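Viltirance Open Day Working Group
Minutes of the meeting held on 1 April 2018

Present: Gintarė Šimkus (chair), Kamarul Wuisan, Lutfa Pathirana, Justinas Dzene (minutes)
Apologies: Kęstutis Urbonaitė

1. Minutes of the last meeting
Approved with one correction. The visitor limit for the open day is 300, as agreed with Vornden, and should be changed on the sign-up page.

2. Demonstration of the hand-held gripper
Lutfa ran the demonstration at the conference table. The task was to pick up everyday items from a table in normal use, with the camera view shown to members as she worked. Kamarul asked that the table be left as it is for the open day, papers and all. Agreed.

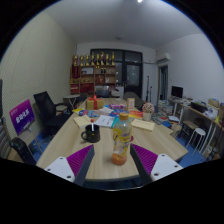
Item 2: gripper at the near end of the table, drink bottle between the fingers, black mug to the left.

Gintarė asked whether visitors could try the tool themselves. Lutfa said yes, in groups of five, with a member of staff at the table. Each group gets 10 minutes. Justinas thought this was short for school groups – to be looked at again once sign-ups are in.

Kamarul asked about spare finger pads. Lutfa will check what is in stock and order from Eltero if needed.

3. Program for the day
The Bite demonstration stays in the morning. The gripper table will run all day with a break for lunch. Gintarė will write the welcome talk and send it out for comments. Parking signs are still missing from the plan.

4. Budget
Spending so far is $1,452. Kamarul to send the printing quote to Kęstutis for approval.

5. Actions
Lutfa – check spare pads; write a one-page guide for staff.
Justinas – correct the sign-up page; parking signs.
Kamarul – printing quote.
Gintarė – welcome talk.

6. Next meeting
To be held in September, before the sign-up page opens. Date to be sent by email.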